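Chore Report: Still Waiting on the Laundry
17 Sep 2020

Every couple of months a reader writes in to ask whether it is time to stop folding. The short answer is no. The long answer takes up the rest of this item, so feel free to go and move a load to the dryer first.

For anyone new to the newsletter, the Chore Report keeps a running tally of what machines can do in a home or a small shop without a person standing by to rescue them. The tally is not long. Floors get vacuumed, provided the floor is clear and the dog has been discreet. Dishes get washed, as they have for decades, by a box that somebody else has to load. Lawns get mowed. After that the list turns into videos, and the videos tend to be sped up.

Of the 1,478 of you who answered our February survey, 514 named laundry as the chore you would hand over first. Bathrooms came second. One respondent wrote in "my teenager's room, all of it," and we have passed that along to the research community with our sympathy.

Laundry makes a good test because it looks so easy. A five-year-old can pick up a sock. But a sock has no fixed shape, and a machine that has learned to lift a mug by its handle gets very little help from that when it meets a heap of fabric. It has to work out where the cloth starts and stops, what is on top, and which bit to grab so the rest comes along. Black items are worse. The folds disappear into each other, and the camera sees a dark lump with no edges. I have the same trouble at six in the morning, for what it's worth, and I was not cheap to train either.

Shops have a version of this problem too. Mollgate, which launders shop towels for garages, tried a sorting arm over the winter. The arm was supposed to lift one towel at a time from a bin and drop it on a belt. It was good at lifting towels. It was less good at lifting one. The arm is now on cardboard boxes, where everyone agrees it is very happy, and the towels have gone back to people.

On the home side, Cekau has a tabletop folder that handles T-shirts as long as you lay each one flat on the tray first. I timed myself with the demo unit. Laying a shirt flat to the machine's satisfaction took me 17 seconds, and by then I had done most of the folding. It lists at $3,000. It does not do sleeves longer than the elbow, and it does not do towels, and it beeps.

So where is the progress? A good deal of it is in something duller, namely getting people to do the chore while holding the machine's hands. The idea is that a person works with a pair of grippers in place of fingers, the movements are recorded, and a robot gets to study them later. Printed markers on the grippers let the cameras keep track of where each one is and how it is turned. Rawashdeh, a two-room outfit that works on tidying, is betting everything on this approach. Titora is doing much the same for stockrooms and has a longer list of objects and a shorter list of excuses.

What you learn from trying it is how much your fingers have been doing for you. Two jaws can pinch, and that is the whole menu. You can't smooth a wrinkle with the side of your hand or feel that you have caught two layers. I gave it an afternoon and came away with a new respect for thumbs.
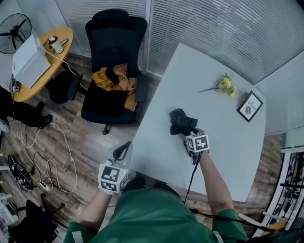

A gripper in each hand, with the right one closed on a bunch of black fabric. The flowers and the framed "NATURE" print are on the table too.

Things like flowers and picture frames matter more than you'd think. A real table has stuff on it, and a helper that can clear the cloth while flattening the daisies is going straight back in its box. Stems are thin, frames tip over, and each wants a different kind of grip from whatever is lying next to it. Most of the polished demos I have been sent this year take place on a table with exactly one object on it. I don't own a table like that.

For now, laundry keeps its rating of Not Yet. Towels have been moved from Not Yet to Please Stop Asking. Vacuuming holds steady at Mostly, with the usual note about cords.

Next issue: window-washing robots, and a ladder.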